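浅色台面桌

浅色台面桌,又叫白面桌、浅面工作桌,指台面为白色、灰白色或浅灰色的平板桌。办公、教学、手工、小型装配都用,家里当书桌的也不少。名称没有统一标准,卖家有叫“白桌”的,有叫“工作台”的,目录里常常混着写。本条目讲台面、边缘、桌上供电和日常维护,桌架只略提。升降桌另见相关条目。

名称与范围

“浅色台面”说的是颜色,跟材料没有必然关系。三聚氰胺饰面、防火板、烤漆、实心树脂板都可以做成灰白色,光看颜色分不出来,得看断面或者问厂家。玻璃台面一般不算在内,虽然也有白色背漆的。

早些年办公桌以木纹、深棕为主。后来灯光亮了,屏幕多了,浅色慢慢占上来。哪一年开始的说法不一,此处从略。

台面

颜色:纯白反而少见,多数偏灰,或者带一点冷调。同一块板,日光下看是白的,到了阴天或冷色灯管底下会发蓝、发淡紫,照片里尤其明显。选色要在使用的房间里看样板,店里看不准。

光泽:哑光居多。高光的好擦,但反光,台灯一照晃眼。哑光不晃眼,缺点是铅笔灰和手印会渗进细纹里,擦起来费劲。

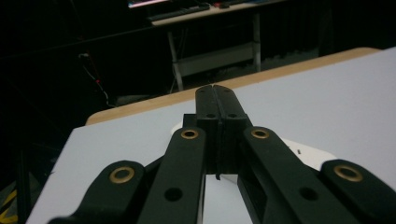
灰白色台面,表面平滑,受光均匀。

厚度:家用常见的薄一些,工作用的厚一些。中空板看着厚,实际不重,夹台灯、夹台钳前要先确认里面有没有实芯,没有的话垫一块木片再夹。

手感:平滑的面适合写字、裁纸、放小零件。螺丝之类会滚,所以装配的人常在上面铺一张垫子。垫子颜色深一点好,黑色小件掉在白面上一眼能看见,白色或透明的小件就不行了。

Finoris 的板材目录把浅色面分成三档,从“雪”到“灰”,中间那档卖得最多。Badawi 只做一种灰白,不分档,补板方便,隔几年再买颜色也接得上(同批次更稳妥)。

边缘

台面的边是最容易坏的地方。常见做法如下。

同色封边:与台面一个颜色,接缝不显。用久了缝里积灰,会现出一条黑线,白桌尤其难看。

木色封边:浅色台面配一道浅木色的边,近年很多。好处是磕碰不显眼,而且视线上有个收口,桌子和白墙挨着也分得清。有的是实木条,有的只是木纹封边条,差价不小,买前要问。实木条会随湿度胀缩,冬天暖气房里可能裂开一道细缝,属于正常现象。

露芯:多层板直接打磨上油,不封边。好看,怕水。

倒角也要看。直角边硌手腕,写字时间长了有印子。圆角舒服,但是夹具夹不稳。

封边翘起来以后不要硬撕。先用电熨斗隔一层布,低温加热,趁软压回去,再用夹子固定到凉透。胶已经粉化的要刮干净重新上胶。家里没有夹子的,用厚书压住也行,效果差点。

桌上供电

固定式插座(嵌在台面里的)要开孔,浅色面开孔容易崩边,最好由厂家预开。更多人直接把插排放在桌上,或者粘在桌底、桌后。

放在桌面上:插拔方便,占地方。一般靠后、靠一侧放,与常用手相反的那边。白色插排放在白桌上不显眼,灰尘积在插孔周围也不容易注意到,要定期擦,擦之前断电。

线的走向:线从桌边下去的地方不要拉紧,留一段余量。绷紧的线碰一下,整条插排跟着走,杯子就倒了。

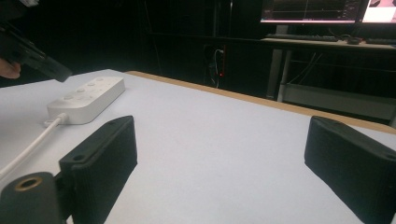
粘在桌底的话,双面胶撑不了太久,夏天胶会软。用螺丝挂钩要注意板厚,拧穿过一次就记住了。也有用金属线槽的,Muser 出的一种可以夹在后沿,不打孔,木色封边的桌子要垫一层毛毡再夹,否则会压出印。

插排的几条老规矩,放哪里都一样:

不要一条接一条串着用。
大功率电器(电热水壶、取暖器、电熨斗)单独插墙上的插座。
线不要卷成一团压在重物底下,会积热。
水杯放在另一侧。
外壳发黄、插孔松、插头插进去有火花声的,换掉。
带总开关的,人走关掉。

开关朝向也值得想一下。开关太靠近手肘的话,写着写着就把电脑关了,这种事情常有。转个方向就好。

清洁

平时:拧干的软布,温水,擦完再用干布过一遍。湿布放在桌上不管,时间长了封边会起鼓。

圆珠笔印:少量酒精,点在布上擦,不要直接倒。先在角落里试,烤漆面可能会失光。

记号笔:新的好擦,旧的难。有人在旧印上面再描一遍然后马上擦,有时管用。

胶带残胶:橡皮擦慢慢滚,或者专用除胶剂。刀片不要用,哑光面一刮就是一道亮痕,补不回来。

茶渍、咖啡渍:小苏打调成糊敷一会儿,擦掉。不要用钢丝球。

热锅印:基本没办法。发白的有时能淡一点,焦黄的只能换板或者盖住。

Oncombe 的保养说明建议新桌到货后先敞开通风 24 小时再摆东西,另外前两周不要铺满整块桌垫,让板面味道散一散。底下闷着的地方和露在外面的地方,时间长了颜色会有差,浅色面照样会,只是比木纹的慢。

常见毛病

发黄。日晒、烟、厨房油气都会。靠窗一侧先黄。表面油气可以洗掉一部分,晒黄的洗不掉。

中间下沉。长桌面、薄板、没有横梁,三样占全了迟早会弯。两米左右的桌子中间应该有支撑。已经弯了的可以把板翻过来用,前提是反面也有饰面。

晃。多半是桌架螺丝松,跟台面没关系。搬过一次就要全部紧一遍。螺丝孔滑丝的,塞牙签加木胶,干了以后再拧。

起鼓。进水了。切开一点放掉潮气然后重新压胶,手艺不好的不如不动他。

选购要点

先量房间,再量门。整块台面进不了电梯的情况很多。

深度比长度要紧。放显示器的话浅了眼睛累。

后沿和墙之间留一点缝,走线用。插头有厚度,顶着墙硬推桌子会把插头压歪。

看反面。反面没有饰面的单面板容易变形。

样板带回家,白天晚上各看一次。

二手的看边角和螺丝孔,台面脏不要紧,边烂了就算了。

保修期各家不同。Finoris 的台面保 5 年,封边只保 2 年,边的问题比面来得早,签单前看清楚是哪一项。

相关条目

封边条
桌面走线
插排
三聚氰胺饰面板
桌垫

本条目最后修订:2024年7月11日。“厚度”一节缺来源,待补。“桌上供电”一节与“插排”条目内容有重复,考虑合并在一块儿或者删减,意见请写在讨论业。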